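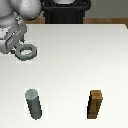

Tharun Krishnan

14 comments 37 shares

The Furtună is the tea kettle I reach for every morning, and I've been wanting to give it a proper page for a while now. It's a stovetop gooseneck from Fenach, it holds enough for two big mugs with a little left over, and it pours like a dream. I mean it! You tip your wrist a hair and you get a thread of water. Tip it a bit more and you can fill a hot water bottle before the kettle has cooled down.

I came to it from a Nimovo electric, a perfectly good kettle that I gave to my sister when she moved to Prallstead. The Nimovo was faster and it had a hold button I still miss in October, when the kitchen is freezing and I wander off and forget what I was doing. But I never got along with the spout. It came out of the body too high, so the last third of the water arrived in a rush, usually over the rim of the filter. The Furtună's spout starts right down at the base and curves up slowly, and the flow stays even until you're nearly empty.

What you get

The kettle, a lid, a spare knob for the lid (lovely touch) and a small folded card with care instructions. Body and spout are brushed stainless steel. The handle is beech, oiled, with no varnish on it at all. Mine has gone a shade darker where my thumb sits and I like it better every month. Two screws hold it on, and you can buy a replacement handle separately if yours ever gets scorched.

Capacity is 1000 ml to the line inside. You can go over the line, but then it spits when it boils, so don't.

On the stove

It works on gas, electric coil and induction. On my gas ring a full kettle takes about 16 minutes on low, and far less if I turn it up, but keep the flame inside the edge of the base or the handle gets warm. For one cup I put in 400 ml and it's ready before I've ground the coffee. There's a small hole in the lid that takes a probe thermometer – the thin kind, a chunky meat thermometer won't go through.

No whistle. I know some people will stop reading right there! If you're a person who puts the kettle on and goes out to feed the chickens, get one with a whistle.

Coffee or tea?

Both, but it was drawn up with pour-over in mind and that's where it shines. I do a 30 second bloom, then slow circles from the middle outward, and I can hold the stream steady the whole way without my arm getting tired. The weight sits low and close to your hand, so even full it doesn't feel like it wants to dive. For a teapot it's slower than a wide spout, obviously, though green tea people may like the gentle pour over loose leaves.

Looking after it

Wash it by hand and dry the handle. Descale with white vinegar and water whenever you see chalk on the bottom – simmer, let it stand, rinse it twice. The spout is narrow, so a bottle brush won't reach the bend, but a long straw brush gets around it fine. Rub a drop of mineral oil into the beech when it starts to look gray and thirsty.

Comes in brushed steel or matte black. I have the steel. The black shows water spots more, but wow, it looks good next to a wooden board.

Share 37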